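How to Trace the History of a Neighborhood House

Most old houses leave a paper trail, and most of it can be followed without hiring anyone. The steps below were worked out on a two-family frame house in Vamatthorpe, in the blocks that were farmland until the Bachmann estate was split up and sold. The order should hold for most older city neighborhoods, though the names of the offices will differ.

Step 1. Get the lot number first

Street addresses change. Houses get renumbered, streets get renamed, and a corner house may switch its address from one street to the other. The tax lot number is steadier. Look it up on the city's property map and write it at the top of your notes. If the lot was ever merged or divided, write down the earlier numbers too, with the year each one stopped being used.

Step 2. Work backward through the deeds

Start with the current owner and go back one sale at a time. Each deed names a seller, and that seller was the buyer on the deed before it. Copy out both names, the date, the price if there is one, and the book and page.

Prices on old deeds are often no help. A deed for one dollar usually means a transfer inside a family or a price the parties kept private. Mortgages recorded on the same day will tell you more about what the place was worth.

When the chain breaks, look for a will or a foreclosure. In Vamatthorpe the break came between two deeds 17 years apart, and the missing link was an estate file under a married daughter's name.

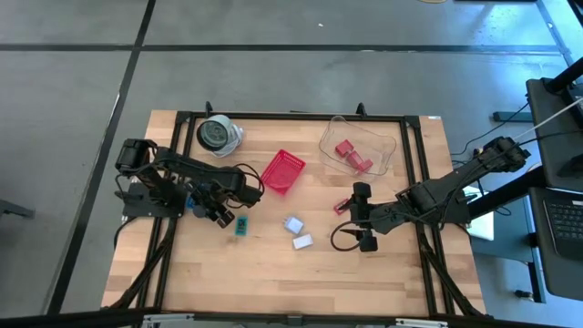
Step 3. Find out when the house went up

A deed tells you who owned the ground. It may say nothing of a building. For that, use the fire insurance maps. They were redrawn or pasted over every few years, and they show the outline of each building, the number of stories, and the material by color. Find the last map where your lot is bare and the first where it isn't. Your house was built between those two.

Be careful with the building date in the city's tax records. Clerks filled in many of those years later, by guess, and whole blocks were given the same one.

If permits survive for your area, check them next. A new building permit gives the owner, the architect or builder, the size, and the estimated cost. Alteration permits are worth copying as well. The Vamatthorpe house had 6 of them, and one explained why the front stoop doesn't line up with the door.

Step 4. Put people in the rooms

The census lists everyone at an address, with ages, birthplaces and jobs. Search by address where the index allows it. Where it doesn't, find the enumeration district for the block and page through until you reach your street. Census takers walked around the block, so the house next door on the page may be around the corner on the ground.

City directories fill in the years between. They list working adults, which in the older volumes leaves out most wives and all children. Look at the back pages too, where businesses are listed by trade. Bander Street had a hat blocker, a coal dealer and a piano teacher within a few doors of one another, and none of that shows on the deeds.

Step 5. Read the local papers

Search the address in quotation marks, then search each family name with the street name. Try the address written several ways, with and without "Street" and with the old house number. Expect weddings, funerals, rooms to let, and small fires. Scanned newsprint is read badly by software, so a search that finds nothing proves very little.

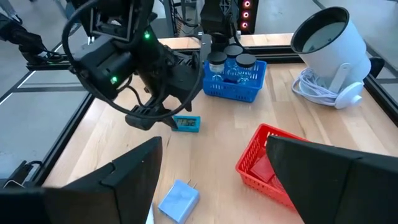
Lorraine Catterall wrote in to add that church anniversary booklets did more for her than the newspapers. Her block was home to several Black families who owned their houses before 1900, and the daily papers hardly mentioned them, but the church printed members' names with their addresses. She suggests calling the church office before visiting, as the booklets are rarely cataloged.

Step 6. Write it up with sources

Make a single list by year. Put one fact on each line and the source beside it, with book and page numbers where you have them. Keep family stories in, but mark them as stories until a record backs them up.

Give a copy to the local history room at the library. The Vamatthorpe list was last corrected in September 2020, when an earlier owner's name was found to have been spelled two ways.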